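News from the Bronport workshop
2018-09-23

Those of you who stopped by in August will remember that our two-armed helper, Aselik, was mostly a heap of parts and good intentions. Well, the simulator side has come along nicely since then! We settled on a bedroom as the practice room, with a desk by the window and a bed with a bright blue cover, and whoever put the teddy bear on it has our warmest thanks. The left arm has been getting the desk work lately, down among the small things near the monitor, while the right one mostly stays up on the bed side.
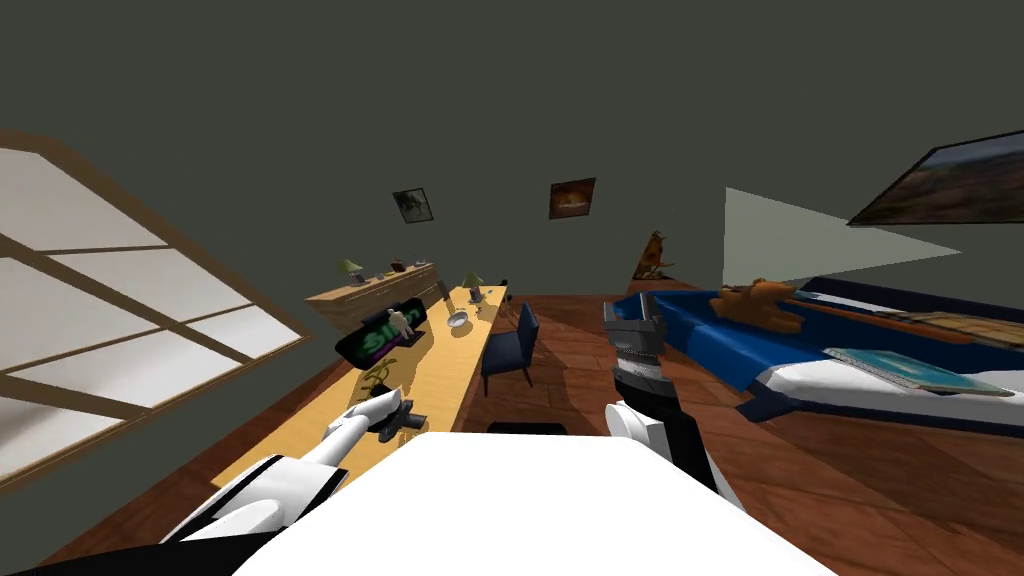

What we still need

Two spare wrist motors, if you have any sitting in a drawer, and somebody patient with cables. The parts fund has crept to over 3000, so the second real arm can be ordered soon (we're leaning toward the Turkine kit). Come by any evening, the kettle is on.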